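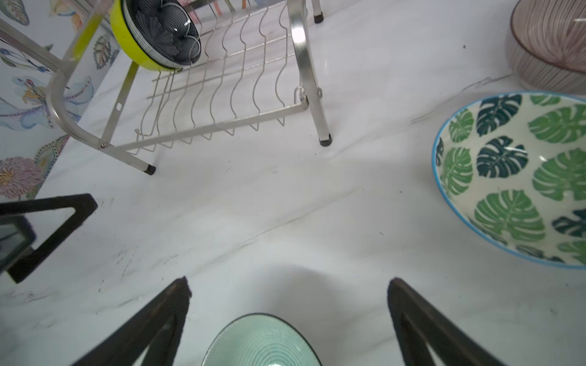 The two-armed dish station at Movura's workshop in Tarkari is back at work after a long stretch of upkeep, and the crew that looks after it seems pleased with how the old thing is holding together. The job on the bench is as homely as they come: bowls go from the countertop into a steel dish rack, one at a time, on their edges. Much of the upkeep happens right down at the fingertips, where the wear shows first. The dark brown fingers on the gripper have frayed a little at the tips, and the crew now looks them over at the start of every shift, running a thumb along each edge before the arms are switched on. Fingers that still close evenly stay on. Fingers that don't go into a coffee can under the bench, and a fresh pair comes out of the drawer.

The station was put together in April, and the plan back then was to service it after every 1000 placements, a nice round figure that everybody could remember. The first service came at 994, when a cable clip let go in the middle of a run, and the crew decided that was near enough and did the whole list that afternoon – bolts, clips, fingers, cameras, the lot. They have kept to the same list ever since, with a few lines added in pencil as things came up.

A good part of that list has to do with cables. Each arm carries a small camera on top of its gripper, and the thin line that feeds it has to travel back along the arm with enough slack for the wrist to turn and not so much that it catches on the rack. Getting that loop right takes patience. The crew moves the wrist slowly by hand through its full turn, watches where the cable goes, shifts a clip an inch or so, and starts over. 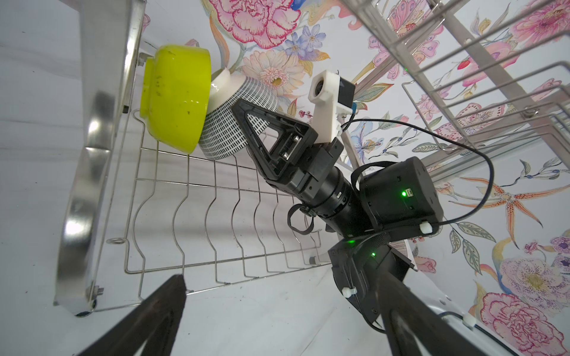 The black camera cable makes a long loop beside the wrist, with white clips holding the wiring farther down the arm.

The cameras come next. Their brackets are printed in the shop next door, which is handy, although a printed part will loosen over time if the screws are run in too hard. Ekasia, the small outfit that wrote the setup notes for the station, asks for a snug turn and a check the next morning. After that the crew sets a bowl in the rack by hand, brings the wrist in close, and compares the view with the one saved at the last service. If the two don't match, the bracket is nudged until they do, and the new view is saved with the day's notes. 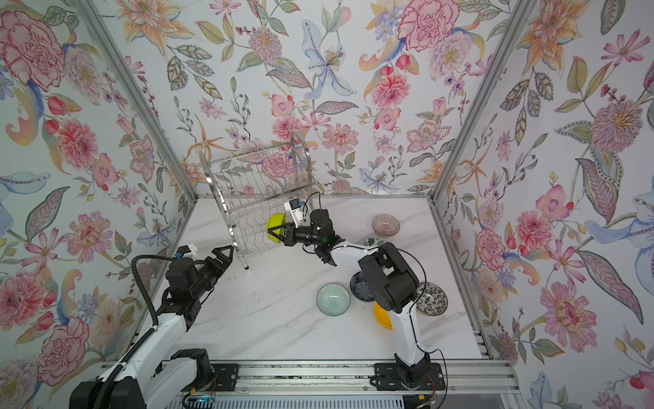

Then there is the matter of the bases. Both arms bolt down to the same aluminum rail at the front of the table, so a loose plate on one side can be felt on the other, and for a while in the summer the crew was chasing a small shake in one arm that really came from its neighbor. Now both plates are checked together, left and then right and then left again, and a stripe of paint across each bolt head makes it easy to tell at a glance whether anything has crept. The rack gets a look too, feet included, and the countertop is wiped down before the first bowl goes out.

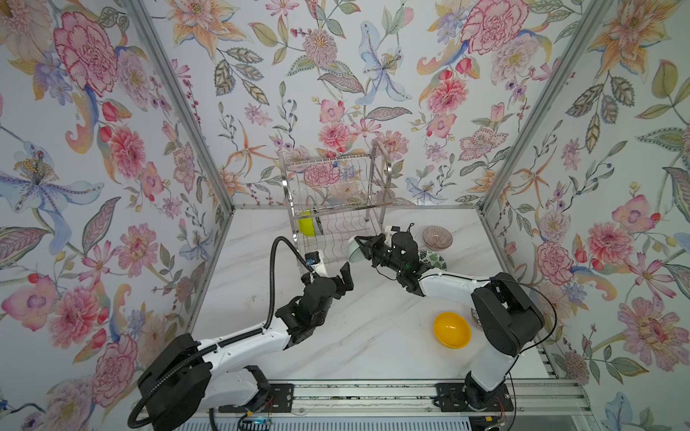

The latest service wrapped up on Sat 2 November and took 149 minutes from power-off to the first bowl, a good deal quicker than the one before it. Most of the time saved came from laying out the tools the evening before, along with a spare camera cable already cut to length. The crew would still like a better way to reach the shoulder bolts, which call for a short wrench and a fair amount of kneeling.

Movura plans to leave the station where it is through the winter, and a second one is being put together at Tavares using the same notes, pencil marks and all. Parts for that table are already on the shelf, and the rail is expected to go down first.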